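Chapter 5

Storing Goods: Warehouses, Stockrooms and Stock Records

In this chapter you will learn:

how goods are received, checked and put away
why a business holds stock, and what holding it costs
how reorder levels are set
how a stock record is kept, and what to do when it is wrong

Key terms: buffer stock, delivery note, goods received note, lead time, location code, reorder level, stock rotation, stocktake

5.1 Introduction

Chapter 4 followed an order from the buyer's desk to the supplier. We now follow the goods themselves, from the moment the lorry reaches the gate until they are picked for a customer or issued to the shop floor.

Almost every business stores something. A dentist keeps gloves and filling material. A bakery keeps flour, yeast and boxes. A mail order firm may keep thousands of different items in a building the size of a football pitch. The scale differs but the work is much the same. Goods come in, they are checked, they are put in a known place, and a record is made. Later they go out and the record is changed.

Many of the examples in this chapter come from Vovano, a wholesaler of kitchen and bathroom fittings based in the port town of Flilholm. Vovano has one main warehouse and a smaller store in Pennington, from which it supplies plumbers and builders. Its main warehouse holds 2294 separate stock lines, from tap washers sold by the bag to complete shower units.

5.2 Why hold stock at all?

Stock ties up money. A firm that has paid for 3000 basin taps cannot spend that money on anything else until the taps are sold. Stock also takes up space, which has to be rented, heated, lit and insured, and it can be damaged, stolen or go out of date. For these reasons managers often try to hold less of it.

Against this, a customer who finds the shelf empty may go elsewhere. A factory that runs out of one small part may have to stop a whole production line. Stock protects a business against late deliveries and against sudden rises in demand. It may also be cheaper to buy in bulk. One of Vovano's suppliers, Malteck, sells pipe clips only in cases of 300, so the warehouse always holds more of these than it needs in a week.

Some goods are seasonal. Outdoor taps and hose fittings sell mostly in spring and early summer, and Vovano takes its main delivery of them in March. For a few weeks the warehouse is fuller than at any other time of year, and the aisles nearest the loading bay are used for pallets waiting to be split.

5.3 Receiving goods

Every delivery should arrive with a delivery note. This lists what the supplier says has been sent. The person receiving the goods compares three things: the delivery note, the firm's own copy of the order, and the goods. All three should agree. Where they do not, the difference is written on the delivery note before the driver leaves, and both people sign it.

Boxes that are crushed, torn or stained should be opened and the contents inspected. If there is no time to do this, the note should be signed "unchecked". Some suppliers do not accept this wording, and their terms of sale should be read beforehand.

Once the goods have been accepted, a goods received note is made out. One copy goes to the accounts department, which will not pay the supplier's invoice without it. Another stays in the warehouse. In most firms both copies are now held on a computer, though the old names are still used.

Larger deliveries are not always counted item by item. The receiver may open one case in every ten and count the contents, or weigh a full case against the weight printed on the label. Small items such as screws and washers are nearly always checked by weight. Whichever method is chosen, it should be written down so that everyone on the shift works in the same way.

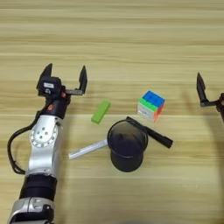 5.4 Putting goods away

Each place in a store needs a location code. At Vovano the code has a letter for the aisle, a number for the bay and a second number for the shelf, counting upwards from the floor. C-14-2 is therefore the second shelf of bay 14 in aisle C. New staff can usually find any location within their first morning.

There are two main ways of deciding where goods should go. In a fixed location system, each stock line has its own place and is always kept there. Staff soon learn where things are, but space is wasted when a line is running low. In a random location system, goods go into any suitable space and the computer keeps note of where they are. This uses the building better, but if the record is lost the goods are very hard to find.

Many firms use a mixture of the two. Fast-selling lines are given fixed places near the packing area, between knee and shoulder height. Heavy goods are kept low down. Slow-moving goods can go to the far end of the building or on to the upper shelves.

Stock should be rotated so that the oldest is used first. With food and medicines this is essential. It also matters with sealants, adhesives and rubber parts, all of which spoil in time. New stock is placed behind old stock, or the shelves are filled from the back and emptied from the front.

5.5 A warehouse manager's view

Ingrid Bellamy manages the Flilholm warehouse. When she took over, staff booked goods in at the end of each day from a pile of signed notes. Sales staff could not see the morning's deliveries on the computer until the evening and sometimes told customers that an item was out of stock when it was standing in the loading bay.

She changed the routine so that each delivery was booked in before the next one was unloaded. Drivers had to wait longer at first, and two haulage firms complained. The warehouse then gave each haulier a set arrival time, and the queue at the gate grew shorter.

Activity 5A

Choose a shop, canteen or school store that you know. Find out who receives deliveries and what is checked. Draw a simple chart showing where each piece of paper or computer record goes. Mark any point at which a mistake could be made without being noticed, and compare your chart with a partner's before starting section 5.6.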